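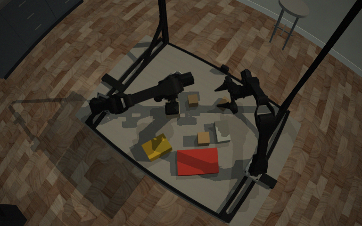
**Week 4: who does what once the arms are in**

Right, carrying on from the Ultura case. Quick recap for anyone who missed it: small packing firm in Cesidstead, 121 staff, two benches converted by April. I spent a while there talking to the packers and I'm still chewing over my notes, so bear with me!

What surprised me was how little the managers had thought about the in-between jobs. Packers used to chat, swap places, spot a crushed box and quietly bin it. The Ikberg plan put all of that under "handling" and costed it at zero (I did laugh). Then the first month brought 393 stoppages, and guess who got called over for each one?

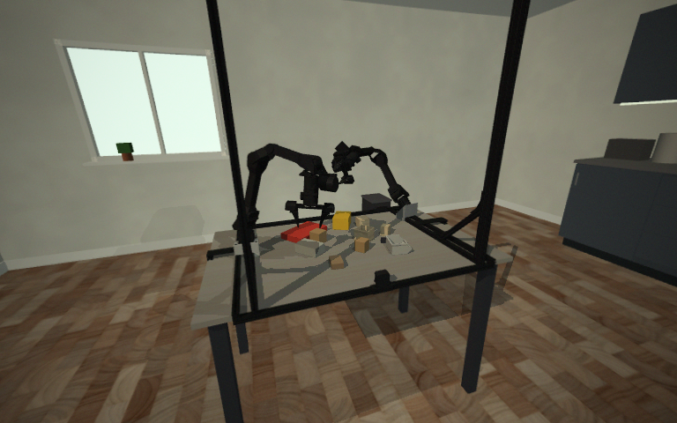

Job titles are where I'd like you to start your reading. "Packer" became "cell attendant", same pay, and people hated it. Think about what an attendant has to watch on a bench like this one: two arms reaching in from opposite sides, their ends nearly touching over the middle, and small blocks and open containers scattered underneath. Is that less skilled than packing? I'd say it's a different sort of tiring.

**For the seminar**

- Read Öztürkmen, the chapter on watching as work
- Jot down one task at your own workplace that isn't in anyone's job description
- 2,000 words on it by the end of term, plan to me first please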